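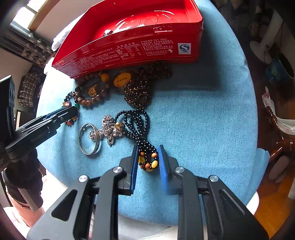 Jewelry and red tin box, Fistwood.

Fistwood Reuse and Resale Program
Progress report to the Asamoah Fund
Prepared by Houda Fahmy, Program Manager
6th January

Summary
The program met its main target for the second half of the grant year. Donated goods accepted at the Fistwood store reached 2,151 items against a target of 1,000. The target was set before the Grustberg collection point opened, and we propose to revise it for the coming year.

Activities
Collection points now operate at Fistwood, Fuvden and Grustberg. Fuvden remains the smallest, as the building is shared and opening hours are limited to mornings. Clothing and household linen still make up most of what we receive. Small goods such as jewelry, kitchenware and books sell faster and take up less shelf space.

Three trainees completed the retail skills course. One has moved to paid work with a local grocer and the other two continue at the store.

Difficulties
Sorting fell behind in the fall and donations were paused at Grustberg for nine days. The storage lease at Fuvden has not been renewed - the landlord has asked for a higher rent and talks are continuing. Spending on van repairs was over budget and was covered from the transport reserve, with no change to the total grant.

Next period
We plan to complete the new pricing guide, settle the Fuvden lease and enroll a second group of trainees. The Fund's approval is requested to carry the unspent training balance forward. A full statement of accounts will follow by the end of January.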